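Início > Análises > Automação > Software de simulação

Tevex – pacote de simulação para braços duplos, análise rápida

25 de agosto de 2018

Duas semanas com o Tevex. Instalei, parti, reinstalei. Fica aqui o que interessa a quem tem de escrever procedimentos de segurança e não só ver braços a mexer.

Primeiro o bom. O pacote traz um módulo de regras (chamam-lhe Lã, não sei porquê) onde se definem limites de velocidade por zona, distância mínima entre braços e força máxima de fecho da pinça. Tudo em texto simples. Dá para pôr em controlo de versões, dá para auditar. Cada violação fica no registo com a hora e a regra. Excelente.

Corri 500 ensaios na mesa cheia de tralha. O Lã acusou 42 violações, quase todas de distância entre os dois braços quando ambos vão ao centro. Com a regra de prioridade ligada, caiu para 2. Bom argumento para nunca a desligar, e mesmo assim vem desligada de fábrica. Erro grave, na minha opinião.

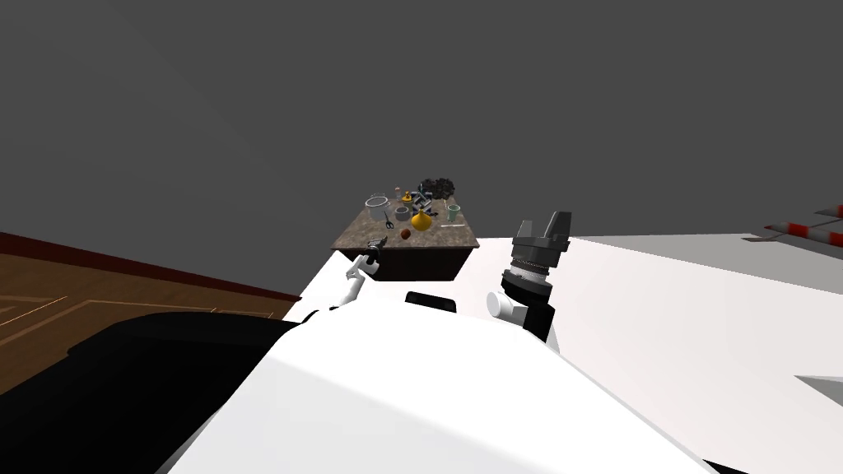 Mesa de ensaio no Tevex: tacho branco, tesoura, caneca verde-clara e o jarro amarelo a meio, com os dois braços junto à mesa.

A tesoura foi o caso chato. Por defeito o Lã trata todos os objectos por igual, tesoura ou caneca, tanto faz. Não pode ser. Criei uma classe «cortante» à mão, com velocidade reduzida e proibição de passagem entre braços. Meia hora de trabalho, devia vir incluido.

Documentação: fraca. O manual tem 546 páginas e o capítulo de boas práticas copia o da Jeltel, com exemplos para um braço só. Paragem de emergência simulada existe, mas não testa o tempo de reacção do controlador – quem precisar disso tem de medir na máquina real. Regra da casa: nada passa para o robô só porque passou no simulador.

Suporte da Irville respondeu depressa. Prometem as classes de risco para Setembro. A ver.

Compro? Sim, para treinar regras e apanhar asneiras cedo. Como prova de conformidade nao, nem pensar.

Nota: 7/10

Artigos relacionados
Como escrever limites de zona sem enlouquecer
Pinças paralelas: força de fecho e bom senso
Jeltel, versão para um braço: análise

Anterior | Seguinte | Análises | Contacto | Topo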